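Search the help pages Search Clear
Home / Arms / Hatex bench arm and table kit

Frequently asked questions: the Hatex bench kit
Updated January - by Pieter Oosthuizen

I answer the support mail for the Hatex, which means I have read 3867 messages about a robot arm and a table. These are the questions that keep coming back. If yours is missing, write in and it may end up here, lightly edited to spare your feelings.

What do I get in the box?

The standard kit is the arm, its base plate, the power brick, the white arm cable, a bag of fasteners and a printed guide that most people meet for the first time after writing to me. The frame kit adds black slotted aluminium posts and silver corner brackets. The pine top is sold separately, and so is the gripper. The curtains are your own affair.

Is it a toy?

It costs $2254 with the frame kit, so we hope you'll be kinder than that. It is a bench arm for labs, classrooms, small workshops and the sort of spare room that used to be for guests. It will pick up light things and put them down again for as long as you can stand to watch. It won't load your dishwasher. We do get asked.

Do I have to buy your tabletop?

No. Any flat, rigid surface will do. Ours is glued-up pine strips, left unfinished, and we like it for being pale, matte and cheap to replace. A glossy desk will throw reflections at any overhead camera you use, and glass is a poor idea for reasons your arm will demonstrate.
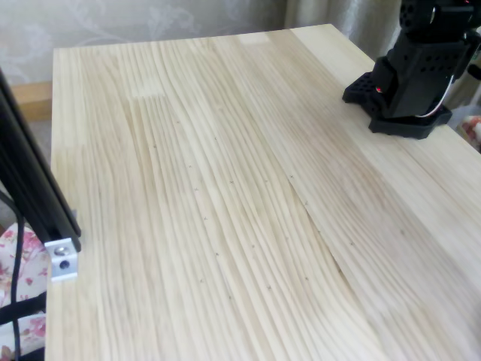 If you do go with pine, accept now that no two tops match. Grain wanders, there are small dark specks, and one strip will always look as though it came from a quieter tree. None of this is a fault and we don't swap tops for it. We will swap one for a twist, a split or a glue line that has opened up. Send a photo with a straightedge laid across it.

Should I oil or varnish it?

Please don't varnish it. A thin coat of matte hardwax is fine if you have kids or coffee nearby. Let it cure fully before the base goes back on, or the two will become permanently acquainted.

Where should the arm go?

Towards the back, near one corner, with the working area opening out in front of it. People like to put it dead centre because it looks important there. Then they find that half its reach is behind it, waving at the wallpaper. Leave clear space on the cable side so the loop can move without catching.

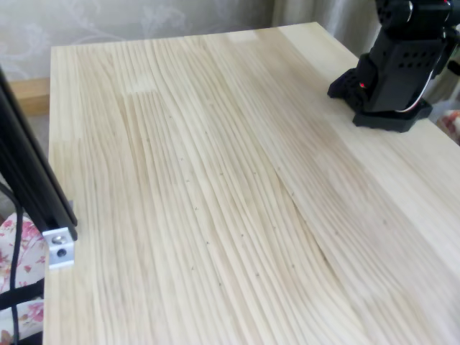 Base at the far corner, open pine in front. The small red light is on the lower housing.

What does the red light mean?

Steady red means the base has power. That's all it means. It isn't angry with you. A blinking red light is a fault code, and the codes are on the last page of the guide. Count the blinks, then count them again, because everyone gets it wrong the first time.

Why is the housing full of holes?

Airflow, mostly, and a bit less weight. Don't tape over them to keep the dust out. Use a soft brush every 3 months, or more often if you share the room with a sander or a long-haired dog.

The arm cable looks awfully thin. Will it break?

It'll outlast the arm's warranty if you leave the loop loose. The failures I see nearly all come from tidy people. They pull the slack out, zip-tie the cable flat against the column, and write to me a fortnight later. Let it droop. If it bothers you, stand on the other side of the table.

Can I use my own frame?

Yes. Plenty of customers run the arm on an Idholm frame they already had, and the mounting pattern for that is in the downloads section. The Sasley frame also fits, but you'll need longer bolts than the ones we supply. Whichever you choose, tighten the corner brackets with the frame standing on the floor it will live on. Floors are less level than their owners believe.

My posts have a slight lean. Is that a problem?

It depends what they're carrying. For a light or a cable run, leave it. If a camera is going up there, square the frame first and calibrate second. Doing it in the other order is a grand way to spend an afternoon twice.

Does it work with the Du Plessis controller?

The current one, yes. The older grey model, no, and there is no adapter coming. I've asked. I ask every budget season, and I'm told my persistence has been noted.

How long does setup take?

The guide says 2 hours. That assumes you have the right hex keys, a helper for the frame and no opinions about cable management. Give it the day. The software install goes quickly on a decent connection and is best done before the arm is bolted down, while you can still reach the ports without contortions.

Is it loud?

It hums when holding a pose and whirs when moving. In a home it's quieter than a sewing machine and a good deal less useful for hems. A mat under the frame's feet helps in an upstairs flat.

What about returns?

Unused kits come back within the period on your invoice, at our cost if we sent the wrong thing and at yours if you changed your mind. Drilled tabletops stay with you. So do waxed ones, and the one somebody painted to match their cupboards. It was a lovely colour, but no.

How do I get hold of support?

Use the contact form and include the serial number, which is on the underside of the base plate. Read it before you bolt the arm down. If you're reading this with the last bolt already in, your invoice has it too.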